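Kapitel 3
Wenn der Griff versagt: Störungen beim zweiarmigen Handhaben

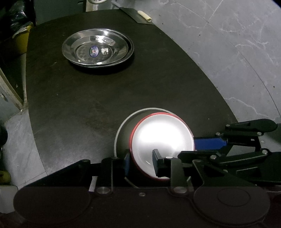

3.1 Ein Störfall am Geschirrtisch

Im Werk Andport der Firma Vasconcelos wurde im Oktober eine Versuchsreihe zum Abräumen von Geschirr durchgeführt. Zwei Greifer sollten eine Schale gemeinsam anheben und auf einem Stapel ablegen. In einem der Durchläufe fiel die Schale aus geringer Höhe auf die Tischkante und zerbrach. Ein Splitter traf den Bediener am Handrücken. Die Verletzung war leicht, der Versuchsstand blieb dennoch 18 Tage gesperrt.

Der Bericht des Sicherheitsingenieurs Torquil Carnegie nennt zwei Ursachen. Der erste Greifer fasste die Schalenwand zwischen seinen Fingern, der zweite sollte von der Seite stützen. Die Steuerung Kosurex gab die Hubbewegung jedoch frei, sobald einer der beiden Greifer Kontakt meldete. Die Freigabe hätte von beiden Meldungen abhängen müssen. Außerdem war der Belag eines Fingers verschmutzt, sodass die Haltekraft am glatten Rand nicht ausreichte.

Der Bediener hatte den Fehler bemerkt und griff nach der Schale. Dieser Reflex ist verbreitet und in der Betriebsanweisung ausdrücklich untersagt. Der Nothalt lag in Reichweite, wurde aber erst nach dem Aufprall betätigt.

3.2 Grundbegriffe

Greifverlust: Das Objekt verlässt den Greifer, ohne dass ein Öffnungsbefehl vorliegt. Man unterscheidet das langsame Rutschen vom plötzlichen Abkippen. Schalen mit schräger Wand neigen zum Abkippen, wenn nur auf einer Seite gefasst wird.

Fehlfreigabe: Die Steuerung gibt den nächsten Schritt frei, obwohl eine Bedingung nicht erfüllt ist. Im Fall Andport war die Verknüpfung der Signale falsch, die Sensoren selbst arbeiteten einwandfrei.

Folgeschaden: Schaden, der nach dem eigentlichen Fehler eintritt, etwa durch Splitter oder durch das Weiterfahren eines Arms. In Carnegies Bericht fuhr der zweite Greifer nach dem Bruch noch weiter, bis der Nothalt wirkte.

3.3 Lernziele

Nach der Bearbeitung dieses Kapitels können Sie
die Ursachen eines Greifverlusts von denen einer Fehlfreigabe trennen,
eine Freigabebedingung für zwei Greifer als UND-Verknüpfung aufstellen,
den Zustand von Fingerbelägen nach dem Prüfblatt Honisus beurteilen.

Vorausgesetzt werden die Begriffe Haftreibung und Normalkraft aus Kapitel 2. Wir beginnen mit den Kräften an einer einseitig gefassten Schale und kommen danach auf die Signalverknüpfung zurück.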